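The Second Life of the Kitchen Table

My grandmother in Wendden had one table, and she kept it her whole life. We ate on it, she rolled dough on it, and in November, when the pig was killed, the sausages were made on it too. When I moved to Nundmont I bought a table in a flat box, and after two winters I carried it down to the street. I am still a little ashamed of this.

Now many people here seem to feel the same shame. The repair shop Jelínek, behind the old tram stop, takes in 17 tables in a normal month. A few years ago it was mostly chairs. The owners bring tables with burned rings, with legs that move, with children's names cut in the edge, and they don't want a new one. They want the same table, but standing straight.

I spent 2 days in the shop to understand what is done there. The first thing I learned is that most of the work is waiting. Old glue must be softened with warm water and a rag, and it gives up when it wants. If you pull the joint too early, the wood tears and you have a second problem. Then comes new glue, then clamps, then again a day of nothing. A simple leg repair costs 400 crowns, and almost all of it is paid for patience.

The top is another story. Customers often ask to have it sanded until every mark is gone. The shop will do it, but first they ask what kind of top it is. Solid wood can be sanded many times. Veneer can be sanded perhaps one time, lightly, by a person who is not in a hurry. With laminate there is nothing to sand, and the pattern you see is printed. Many owners have lived with a table for years and can't say which of these they have. 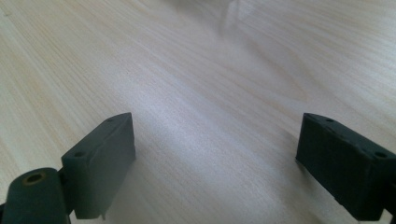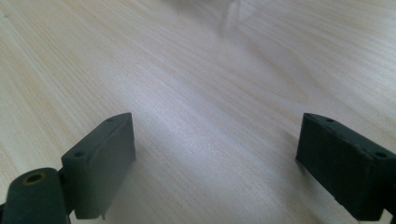

Pale tops with a fine grain are in fashion again.

The easiest test is to look at the edge. In solid wood, the lines from the top continue down over the end, as they do in a loaf of bread when you cut it. In veneer they stop, and a thin strip begins. I tried this at home the same evening and found out that my desk, which I have praised to several guests, is veneer on pressed board.

For the finish there are two schools, and they don't like each other very much. One school uses oil. It goes deep, it smells good, and a scratch can be mended on a Sunday morning with a piece of cotton. But it must be done again every year, and red wine will not wait for you. The other school uses lacquer, which is hard and closed and asks for nothing, until the day it cracks and the whole top has to be stripped. At Jelínek they prefer oil. At Flulturov, the bigger workshop on the other side of the river, they use mostly lacquer, and a full restoration with them begins at 2,000 crowns.

I asked in both places what ruins a table most quickly. I expected to hear about hot pots. The answer was the radiator. A table which stands all winter close to the heat dries on one side, and the top begins to bend like a page. Move it away by the width of a chair, they told me, and wipe it with a cloth that is almost dry.

My grandmother's table is now with my cousin. One leg is shorter than the others — it always was — and under it there is a folded piece of cardboard. I offered to pay for the repair, and she said she would think about it after the harvest.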